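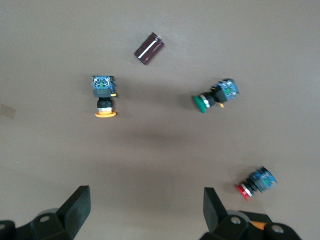
Was der Greifer wirklich kostet

Der Roboterarm war der kleinere Posten. Als der Schaltgerätebauer Surdu im vergangenen Jahr seine erste Sortierzelle plante, standen für die Greiffinger 1.000 Euro im Budget. Ausgegeben wurden 1.950. „Wir hatten mit einem Satz gerechnet und brauchten zwei“, sagt Ruxandra Husar, die den Einkauf leitet.

Drucktaster rollen, Kondensatoren ebenso. Wer beides mit denselben Backen fassen will, muss Hub und Fingerform vor der Bestellung klären. Husar ließ sich von drei Anbietern Versuche mit eigenen Teilen zeigen. Simis brauchte dafür 17 Tage, Damance lehnte ab.

Narayanan Poduval plant bei Surdu die Fertigung. Er rät, Handkamera, Kabel und Ersatzfinger getrennt auszuweisen. Im ersten Angebot fehlten die Kabel, im zweiten die Schulung. Auch die Arbeitsfläche gehört in die Liste: Eine matte Platte spiegelt weniger als blankes Blech, und die Bilderkennung kommt damit besser zurecht.

Die zweite Zelle soll im Oktober bestellt werden. Über die Wartung wird noch verhandelt.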